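Do Those Bedroom Decluttering Tricks Work? I Have Doubts

27/06/2022

3,091 shares

Every few months somebody passes around a new list of bedroom cleaning tricks, and every few months I try them so I can complain properly. I have a small room, a striped sheet that hides most sins, and limited patience.

First up, the baking soda mattress treatment. You sprinkle it on, wait, vacuum it up and supposedly wake to a fresher bed. I left mine for 15 minutes as told, then tried again overnight. The vacuum filter clogged both times. Airing the bare mattress by an open window did as much for the smell, and I didn't have grit in the seams until August.

Then there's the "10 minutes a night" rule. Fine if your mess is socks. If your mess is paperwork, you will move one pile from the chair to the dresser and call it progress. I'd sooner do one long session every couple of weeks with the radio on.

Knotting up small trash in a plastic bag before it goes in the bin is one I do keep. Tie it once, firmly, and squeeze the air out before you pull the knot tight. A puffy bag takes up half the bin.

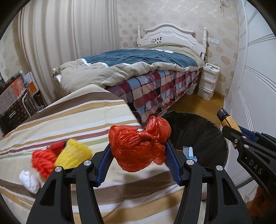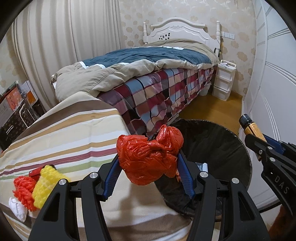 Scented liners are another matter. I bought a roll of the Nevari ones and the room smelled like a taxi. An ordinary liner and a bin that gets rinsed now and then will do the job – a little dish soap, warm water, dry it upside down.

I'm also not sold on under-bed storage boxes. The Nallholm set I tried has 2 lids that never sat flat, and whatever goes under there is gone until you move house. If you must, put only spare bedding in them and write on the end that faces out.

Dryer sheets in the drawers? They smell strong for a week and then they're litter. Fold the clothes once they're fully dry and leave the drawer open a crack on muggy days.

One last thing, the vinegar spray for dusty nightstands. It works on glass. On a waxed top it left mine dull, and I had to rub it back up with polish.

Comments (3)

Sowah_home: The overnight baking soda thing killed my vacuum too. Never again.

stovthorpe gal: I disagree on the under-bed boxes, mine are great for winter sweaters. But yes, the lids are junk.

plainjane: What about dryer sheets for static on lampshades? That one does work for me.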